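The second kitchen at Marinho

Order the groundnut soup first. Everyone at the long table by the window will tell you so, usually before you have your coat off, and they are right! Theophilus Asante starts it at 4 in the morning, roasting the nuts himself in a pan his aunt gave him, and by lunch the whole block smells of ginger and smoke.

Marinho opened in January with nine tables and a menu that fit on one card. It has grown since – there is now grilled tilapia, a fierce green pepper sauce and, on good days, Nkechi Iyamu's coconut rice, which sells out so fast that regulars call ahead and beg.

Iyamu learned to cook in her mother's yard and still measures by hand. "I tried writing it down once," she says. "It came out like somebody else's rice."

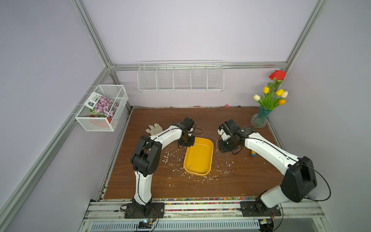

She feels the same way about pepper sauce, which she makes in four strengths. The mildest is bright and a little sweet, lovely on fried plantain. The strongest made me put down my fork and laugh out loud – and then I asked for more bread and went straight back in.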